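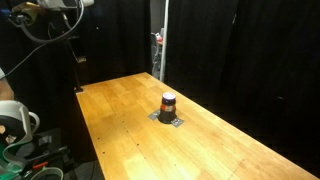
Butcher-block tabletop with small holes, a thin scratch and a plate held down with gray tape.

How to Clean Up a Butcher-Block Worktable Without Buying the Whole Kit

By Sharada Kulkarni
Apr 26, 2018
3 min read

The Skilberg restoration kit comes with a 112-page booklet, and most of it is about other Skilberg kits. I read it so you don't have to. What a worktable needs is less than any of these companies would like, and the first thing I'd question is whether yours needs refinishing at all.

Look at it from a low angle with a lamp off to one side. Glare hides a lot. A top can look washed out in one patch when all you're seeing is the light bouncing off it, so move the lamp before you decide the finish has worn away. The streaks are another false alarm. Butcher block is made of strips glued side by side, some lighter and some darker, and no product is going to even them out. I'd be wary of anyone who says theirs will.

Tape first

If something has been taped down, peel the tape back slowly and keep it low, almost flat against the wood. Pulling straight up is how you lift finish. Warm a stubborn strip with a hair dryer for a minute and try again.

For the gum left behind I tried the Mekov citrus remover and plain cooking oil on the same board. The oil took longer. Otherwise I couldn't tell the two spots apart, and the oil was already in the kitchen. Rub it in with a rag, wait ten minutes, scrape with an old plastic card, then wash with a drop of dish soap. Dry the wood right away.

Holes

Do you really want them gone? Small holes in a worktable are often there for a fixture, and you may want that fixture back next month. Filler that has to be drilled out again is a waste of an evening.

If you're sure, vacuum the hole and press in filler with a putty knife, leaving it slightly proud. Let it dry for as long as the tub says and then overnight on top of that, whatever "fast dry" means to the people who wrote the label. Sand it flush with 180 grit.

About color matching: I have yet to see it work. Bikum sells a "honey oak" and I put it on a honey-colored top last August. It dried pinkish. Sanding dust from the same table mixed with wood glue came out closer, though still a shade dark. Test on the underside either way.

Scratches

Drag a fingernail across the line. If it doesn't catch, the scratch is only in the finish, and on an oiled top a fresh coat may hide it. If it does catch:

1. Wipe the area and let it dry.
2. Sand along the strips, never across, starting with 120 grit.
3. Go wider than the scratch by a hand's width each side, or you'll leave a dip.
4. Finish with 180, then wipe off the dust.

The damp-towel-and-iron trick is for dents. It does next to nothing for a scratch where wood is missing, no matter how many videos show it.

Finish

Rub in two thin coats of mineral oil a day apart and wipe off whatever hasn't soaked in after 20 minutes. If the top has varnish on it, the oil will just sit there, and you'll need to patch with varnish. A drop of water that beads hard in a spot nobody has oiled is a fair hint that it's varnished, but I wouldn't call it proof.

Poduval's board wax smells nice. I used it on one half of a table and oil on the other, and after nearly four months I had to check my notes to see which was which.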